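Best way to fold a big striped tablecloth so it doesn't come out looking like a dropped lasagne?
Asked in Household & Laundry, 21 answers hidden as duplicates

I've got a Westell cloth, colour "harbour stripe", and every August it comes out of the cupboard with creases you could lose a spoon in. I fold it in half, then in half again, and by then it has other plans. Do I iron first or just give up?

Answer 1 (353 helpful)
Stop folding, start rolling. Get a cardboard tube from a fabric shop, lay the cloth over something big and smooth, line the stripes up along one edge and go slowly. If the stripes start to wander, back up and go again. Mine still wander. Guests look at the food.

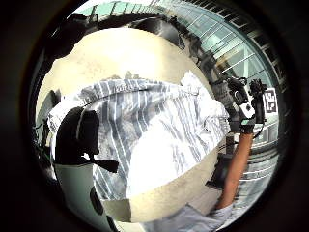 Blue and white stripes, top edge bunched and twisted, rest still to be persuaded.

Answer 2
iron it

Answer 3
Answer 2 has clearly never ironed one. Fold along a stripe, it's a free ruler. And hang it over a door overnight before you put it away.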